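Foldable shopping totes: keep one in your coat or give up?
Posted 12th February by plirkell87

We use this site's cookies to remember your login. OK / Settings

plirkell87: I own 25 of these things and still end up at the Tenedport market with my arms full of leeks. Does anyone have a system? I've tried the hook by the door and the glove box, and I walk right past both.

laing_and_dog: Coat pocket, always. Mine squashes down to a lump and I forget it's there (in a good way!). Light blue is my favorite color for stuff like this, easy to spot in a dark hallway. 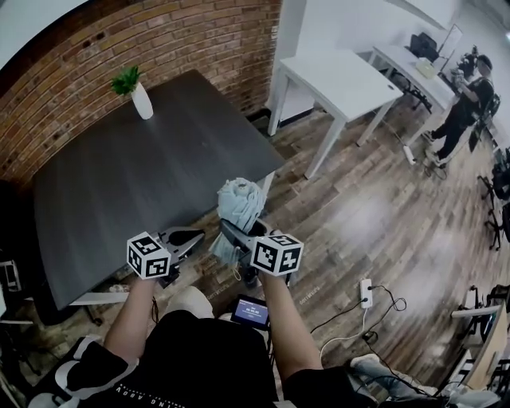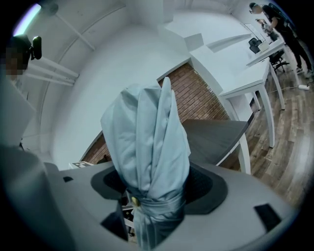

tomcombe_tess: What do you do about the smell after fish?
laing_and_dog: Cold water and baking soda overnight, then hang it inside out. Skip the dryer.

Nele Lindemann: Gonna disagree on the pocket thing. Thin nylon is awful for anything with corners, I lost 2 jars of pickles on the Tomcombe steps last winter. Canvas or nothing.

laing_and_dog: Canvas weighs a ton and takes forever to dry though??

Nele Lindemann: So do pickles on suede boots.

plirkell87: ok, going to try the coat pocket until the end of February. Will report back if I remember the bag OR the thread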